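Skutley Home Forum > Bathroom and Laundry > Soap dish with lid: do you keep the lid on?

apinya_s
October 3, 2025 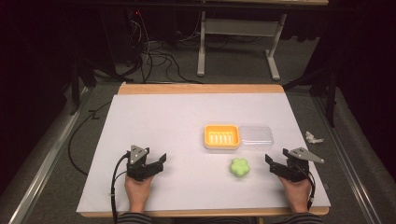

Re: Soap dish with lid, first post

Good evening to all. My name is Apinya Srithong and I am new in this forum. I have bought a yellow soap dish with ribs in the bottom and a clear plastic lid. The green sponge I bought on the same day, it has the shape of a star, or maybe a flower, my family does not agree.

My question is about the lid. My husband Samran wants to close the dish every time. I think the soap becomes soft when it is closed. Which one of us is correct? We use bar soap from Thammasiri, the plain one.

podside_pete
427 posts

You are. A lid is for travel. At home the soap needs air or you get jelly at the bottom. I put mine under the dish so I don't lose it.

Marrow
1,091 posts

Depends on the bathroom. Ours is next to the kitchen and without a cover I get dust and cat hair on everything. I let the bar dry for an hour, then cover it. No jelly.

podside_pete
427 posts

An hour, with kids washing their hands all day? It will never be dry.

Marrow
1,091 posts

I didn't say kids. I said cat.

apinya_s

Thank you both. We have no cat, but we have two children, so the hour is difficult for us. I should also ask about the water. The dish has ribs, so the soap does not lie flat, but where must the water go? Do you pour it out each day?

linden9
9 posts

Every evening for me. Tip it into the sink and wipe between the ribs with an old toothbrush. My last dish was from Prondia and I let it go for weeks, and the stuff between the ribs was like cement. Hot water did loosen it in the end.

Is the sponge for dishes or for the bath? If it sits with the soap it will stay wet too.

apinya_s

For the bath. I planned to put it on top of the closed lid, so everything has one place on the shelf.

podside_pete
427 posts

Please don't. Squeeze it and hang it up.

Marrow
1,091 posts

Agree with Pete for once. A loop of string through one of the lobes works if you have a thick needle.

samran_s

Hello, I am the husband. I still prefer the lid. In my parents' house the soap was always covered and it was never soft. But I accept to leave it open in the daytime and to close it at night. Apinya has already written this on a paper and put it by the mirror.

linden9
9 posts

Samran, empty the water before you close it at night, please.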